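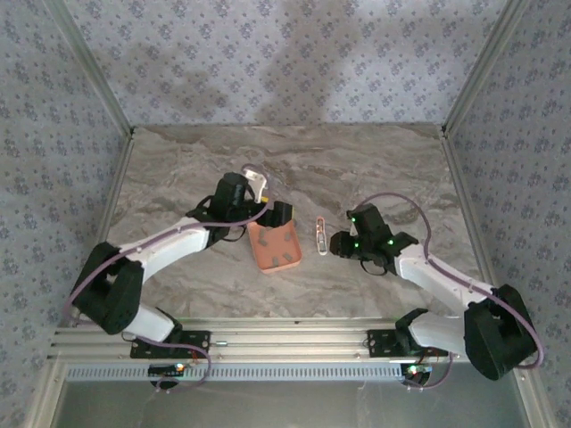
Remigiusz Wilczyńska wrote to ask whether the Undasby bench is the kind of thing you can just walk up to, or if you need a coding background before anyone lets you near it. Fair question! I didn't have one either when I went to the Gourlay open day in April, and I was driving one of the arms before lunch.

The Undasby is a two-arm tabletop station for small handling jobs: trays, little parts, hand tools. Both arms bolt to the front rail, so you stand (or sit, I sat) facing them and the whole work surface is in reach. Mhairi Baxter ran the demo and let us try whatever we liked, which got noisy. My first few grabs were terrible. Then I slowed down, quit fighting the wrist, and it started to feel pretty natural.
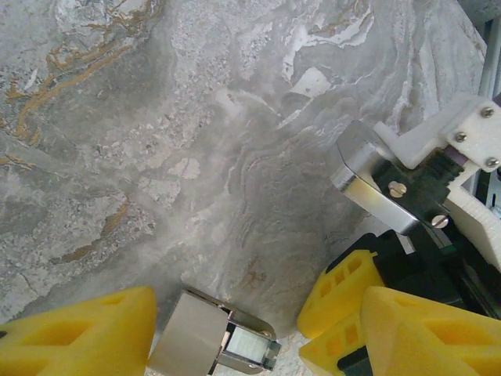 The other thing I wanted to know about was the finger pads, and I pestered Mhairi for ages. They come off for swapping, and a spare set of 5 ships with every bench. She told me the demo unit had been through 2000 pickups since its last change. I'd still order extras if you're running it all day.

Getting one: we carry the bench through Trusport, and the pads are in stock here at $98 a set. Orders over $200 ship free. The next open day at Gourlay starts at 10 in the morning, coffee's on them, and you can bring your own parts to try (small ones, please). Email Jessie Dow to get your name on the list.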